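I think everybody should have to learn to sew before they're allowed an opinion about surgery. Okay, maybe "allowed" is strong. But I've been going around saying it since October and so far only my brother-in-law has argued with me, and he can't do a button.

Some background. I do alterations. Hems mostly, zippers, the odd wedding dress when somebody's cousin got measured by somebody's other cousin. I've been at it 22 years, the last few in a little shop in Nornville with my friend Neema Mfaume, who does the leather and upholstery side and has forearms like a baker. So when my gallbladder went bad and I ended up reading everything I could find about being stitched shut, I came at it as a person with a thimble dent in her finger.

And what got me is how much of it I knew already! A curved needle is a curved needle. We use them for couch seams and lampshades, anywhere you can't get to the back of the work. A straight needle wants to go in one side and out the other. If there's no other side you can reach, you need a needle that goes down and comes back up by itself, and you have to roll your wrist and let the curve do it. Push it straight and you tear the cloth. Neema taught me that on a footstool and I wrecked plenty of good fabric learning it (sorry, Mrs. Whoever-you-were, I did replace the panel).

The other thing is thread. People who don't sew think the needle is the hard part. The needle is fine, the needle is your friend. Thread is a toddler. It wraps around whatever is standing up, it slides under your work, it makes a loop exactly where you're about to pull. Half of hand sewing is managing the tail, and I've never once seen that in a movie about doctors. They always show you the scalpel. Give me forty minutes of somebody dealing with the tail.
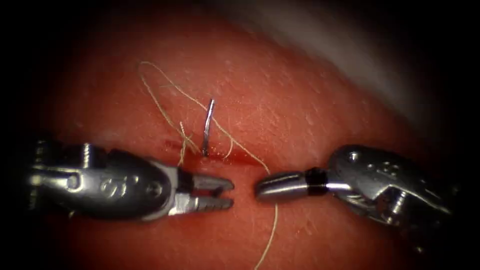

So my first real opinion is that we praise the wrong part of the job. Cutting gets all the glory. "Under the knife," we say, like the knife is who you should send the fruit basket to. Anybody in my line will tell you cutting is scary for a second and then it's over, and what the customer lives with afterward is the closing. I've seen gorgeous cuts ruined by a lumpy seam. I've also rescued some truly awful cuts with patient little stitches, and the owner went off happy and never knew.

My second opinion is about tools, and Neema and I don't agree on it. She thinks you lose something every time you put metal between your fingers and the work. I used to think so too. But I hold my curved needles with little pliers now, have for years, and my stitches got better, because fingers are fat! They're fat and they block your view. A good pair of slim jaws with a bit of tooth inside will hold a needle at the angle you picked and keep it there, and you can see where you're going. What you lose in feel you make up by looking harder. I watch how the fabric dimples before the point goes through. I watch the slack. Neema says that's a different skill and I say sure it is, it's still sewing.

Where she's got me is practice. You can buy very nice pliers in an afternoon. You can't buy the thousand ugly stitches. My nephew's friend Kimutai Temba is studying to go into medicine and he came by the shop wanting tips, and I sat him down with a scrap of pigskin from Neema's bin and told him to close a slit the length of his thumb. It took him close to an hour. It looked like a shoelace! He did 3 more that week and the last one I'd have let out the door on a cheap handbag. He told me I pull my knots too tight, by the way, and that living stuff swells and you have to leave it room. I've thought about that a lot. Denim never swelled on me in my life.

I'd put a needle in every school again, is what I'm saying. Boys, girls, everybody, a semester of it. Most of them will never close anything but a pillow. But they'd know what it takes to bring two edges together so they lie flat, and they'd be a lot nicer about the bill when somebody does it for them.

My scars are fine, thanks for asking. Very even. I checked the spacing.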